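Ticket 1288: Hold music plays over live calls, Drultley showroom
Product: Sodero desk phones, 4 handsets
Opened by: Bernadette Boateng
Assigned to: Vsevolod Dmytriv
Priority: Normal (changed from Critical by Vsevolod Dmytriv)
Status: Waiting on customer

Bernadette Boateng wrote:
The hold music comes on while people are talking. Not when they're on hold. When they're on hold it's silent, so they assume we hung up, and they hang up. I have spent the morning selling dinnerware to people over a pan flute. Please treat as critical.

Vsevolod Dmytriv wrote:
Thanks Bernadette. Is it every handset or just the one? And is it incoming calls, outgoing, or both? I've set this to Normal, as calls are technically connecting.

Bernadette Boateng wrote:
Handsets 1, 2 and 4. Handset 3 doesn't ring, but that's ticket 129, which I believe has a birthday coming up. Incoming only. "Technically connecting" is going on a mug.

Vsevolod Dmytriv wrote:
Please restart the base unit (hold the side button until the light goes amber) and then the handsets, in order. Send the settings page when it's back up.

Bernadette Boateng wrote:
Restarted everything. The light went green, then amber, then a color I would call salmon.
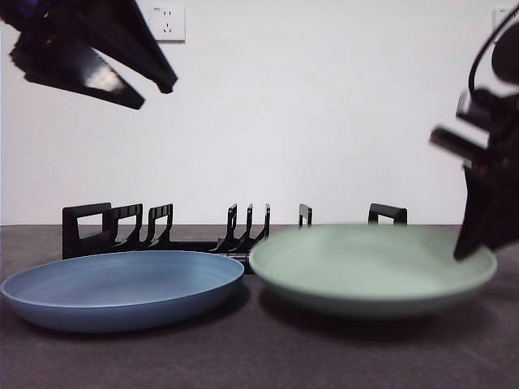
After the restart the music is the same but louder. A customer in Skatordale asked if we were a spa. I also tried turning off "Hold Audio" in the menu, and it now says "Hold Audio: Inherit." Inherit from whom?

Vsevolod Dmytriv wrote:
From the account profile. It looks like your profile was moved to the new Mussa call platform in the last update. Adding Adhiambo, who handles Mussa. I don't have rights to open it.

Adhiambo Gachanja wrote:
Hi all. I can see two profiles for this site, one active and one marked "old do not use." The handsets are registered to the second one. On that profile the hold flag is stored backward, so on means off. Who set up the old one?

Vsevolod Dmytriv wrote:
The log says Shabani Mrema.

Shabani Mrema wrote:
I set it up in April and named it "old do not use" so that it wouldn't be used. I'm not sure what else I could have called it.

Adhiambo Gachanja wrote:
Moved handsets 1 and 2 to the active profile. Leaving 4 where it is for now so we have something to compare. Bernadette, could you call 1 from your cell and talk for a minute or so, then put yourself on hold?

Bernadette Boateng wrote:
Done, with Imani Tanui on the other end, since I can't be both people. Results:
Handset 1: clear voice, music on hold. Correct.
Handset 2: clear voice, music on hold, but it's a different pan flute.
Handset 4: as before, flute throughout.

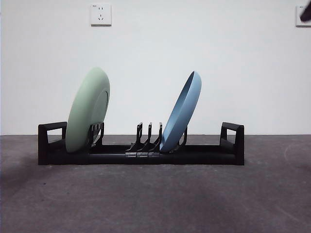
Imani would like it noted that on handset 2 the hold message thanks you for calling a dental office.

Adhiambo Gachanja wrote:
That's the factory recording. It clears when you upload your own greeting under Audio > Site > Greeting. WAV only, and keep the file name short or it fails without telling you. Moving handset 4 over now.

Vsevolod Dmytriv wrote:
Can we close this?

Bernadette Boateng wrote:
Handset 4 is fine. Handset 3 rang for the first time since I've worked here and Imani screamed. When she picked up it was the pan flute. Please leave open.

Vsevolod Dmytriv wrote:
Handset 3 should go under 129. Merging.

System: Merge failed. Ticket 129 is locked by Shabani Mrema.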